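1 July 2023 - kitchen bench, Gokville

Third go at the breakfast chores on the Handar bench. I still want to know if a machine can tidy up after cereal without me hovering, and so far I'm hovering plenty! Reset the arm's home pose first thing (it had drifted again), then kept the bowl on the cutting board as our start point.

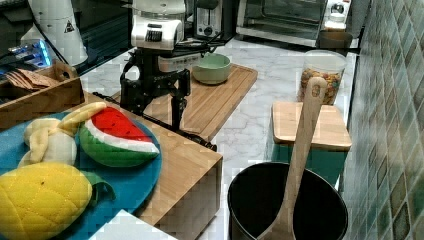
Arm over the board, green bowl beside the gripper.

Grasping a bowl by the rim is fussier than I'd reckoned back in January. Too much squeeze and it tilts, too little and it slides, and the Uveck planner doesn't know the difference yet. I've capped the log at 1000 entries per run - 1421 was choking the viewer - and dropped the approach speed a notch. Magesa want their tidy-up numbers in the same format, so please don't rename the columns.

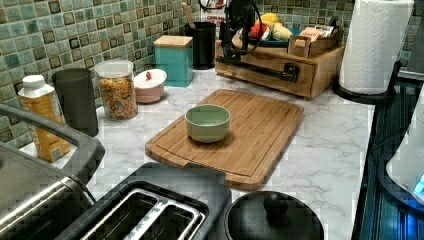

Could it do the washing up yet?
Not without somebody standing by. Picking up one bowl is a fair ask, but a sink full of stacked dishes is well past what we've tried.

Still to do: new colour calibration, fresh pads for the fingers, and move run 305 off the old drive.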